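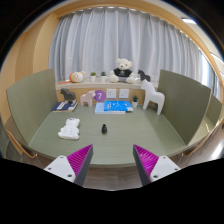

Moltness G2 Hand-Held Gripper: Finger Set and Care

Last updated: March

The G2 finger set fits the Moltness hand-held gripper. It comes as a matched pair, left and right, and each finger consists of a white mounting plate, a ribbed magenta insert and a dark strip along the inner face. The plates are mirror images and will not swap sides. Three screws hold each plate, and the holes are placed so that the larger one sits low and toward the middle of the tool.

The set is sold complete. Inserts and strips are also stocked separately, and most users go through several pairs of strips before they need a new insert.

In the box
Left and right finger, assembled
Six plate screws
One spare pair of inner strips
Hex key
Setup card

Fitting

Open the gripper fully and lay it on its back. Remove the old fingers one side at a time. Seat the new plate against the carriage and start all three screws by hand before tightening any of them. Tighten the large screw first, then the other two. Close the fingers slowly and look at the tips from the front. They should meet along their full height. If one tip leads, loosen the large screw a quarter turn, press the plate toward the center and tighten again.

Run the opening check in the Pesholm setup tool after every finger change. Enter 64 as the part code. The tool asks for fully open, fully closed, then fully open again, and stores the new end points. Sessions recorded with old end points will show a wrong finger gap, and this can't be corrected later.

Routine care

Wipe the strips with a damp cloth at the end of each day of use. Do not use alcohol on the inserts – it dries out the ribs and they crack near the tip. Check the plate screws every 400 grip cycles. Replace the strips at 1,000 cycles, or sooner if small smooth objects start to turn in the grip. Ceramic and glossy plastic show wear first.

Kelechi Tijani in our Rerkcombe workshop recommends marking each screw head with a paint pen after tightening, so a loose one shows at a glance.

Common faults

Fingers close but tips stay apart: dirt behind one plate. Remove, clean and refit.

Stiff movement near fully open: carriage rail needs cleaning. Use a dry brush, no oil.

Insert lifts at the base: the clip under the plate has been left out. Order clip 13.

Clicking on one side only: usually the rail stop. Send the tool in for repair. Units that reach Rerkcombe by Thursday go on the bench the following week. Pack the fingers separately – tips get bent when they travel on the tool.

Repair bookings: Damian Wróbel, service desk

Related items
Inner strips for G2, pair
Magenta insert for G2, left or right
Plate screw kit
Rail brush
Babalola padded carry case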